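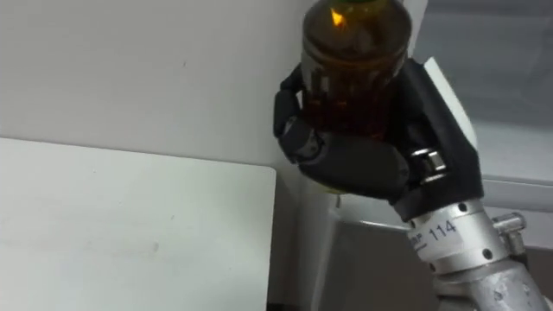 Drahomíra Vaněk has read the last two of these reports and thinks the word "reuse" is doing too much work in them. Her objection is that a bottle put back on a shelf has saved very little if the household was going to buy the same cordial in any container at hand. I have some sympathy, and have tried to use the word less below.

Grullero Refill Scheme
Progress report to the Joubert Fund, period ending June

Take-up
We set out to sign up 800 households. We have 507. The original target came from the Jasonard study, which asked people whether they would like to use a refill shop. Most people say yes to that. Far fewer will carry an empty bottle up the hill to Grullero, and I would advise the Fund not to treat the gap as a publicity problem. The leaflets went out on time and people read them.

Of the households signed up, nearly 15 per cent have never made a second visit. They still appear in the total above because the grant agreement counts sign-ups. I would prefer it counted visits.

Products
Cordials, vinegar and soy sauce sell steadily. Cooking oil does not. The oil dispenser was out of use for 14 days in the spring while we waited for a part, and some customers went back to the supermarket for good. Milk was dropped from the plan after the first quarter, as the supplier would not deliver in small amounts.

Storage at home
The survey asked where people keep their refilled bottles. Answers were split between cupboard and fridge, and several people said tall bottles do not fit their fridge door and end up lying on their side, where they leak. Refugio Palacios has asked for a squatter bottle from the supplier. The quote was higher than I would like and I have not agreed to it.
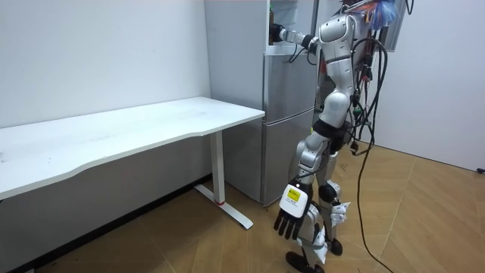 Spending
We are under budget on stock and over on van hire. The Zorance booking system was meant to cut the number of half-empty trips. I can't see that it has, though the supplier's own monthly summary says otherwise. We pay for it until the end of the grant year and I do not plan to renew.

Next period
Evening opening until 8 pm will be tried at Grullero for one month. If visits do not rise we will stop. I also ask the Fund to agree a lower household target before the next payment is due. A revised budget is attached, with the van costs shown separately as requested.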